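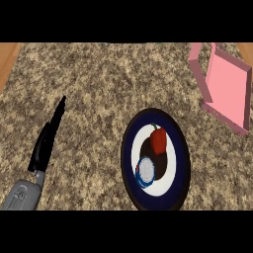
Most people own too much kitchen equipment and not enough room to use it. I have rented small apartments for most of my adult life, and in every one of them the thing I ran out of first was counter.

Kitchen showrooms don't help. The Saltau display at the mall near me has a granite counter long enough to sleep on, with a row of appliances along the back wall. The appliances are part of the sale. By the time you have plugged in the blender, the rice cooker and the toaster, you are chopping onions on whatever is left.

My last place had 40 inches of counter between the sink and the stove. The whole apartment was 704 square feet, so the landlord could have spared more. I moved the microwave to a bookshelf and put the stand mixer in the hall closet. I have taken the mixer out 2 times. I cook dinner most nights and I don't miss it sitting there.

Knives are the other place where people overspend. A block with 8 knives in it takes up the space of a cutting board, and most home cooks reach for the same one every time. Buy one chef's knife and a paring knife, get them sharpened, and keep them in a drawer with covers on the blades. The shop I use, Pietrzak Hardware, sharpens them while you wait.

I know the argument on the other side. Things put away don't get used, and a coffee maker in a cupboard is a nuisance at six in the morning. Fine, leave the coffee maker out. The bread machine can go. If you bake bread every week you may keep it, but most of the people who tell me they do are thinking of one winter several years ago.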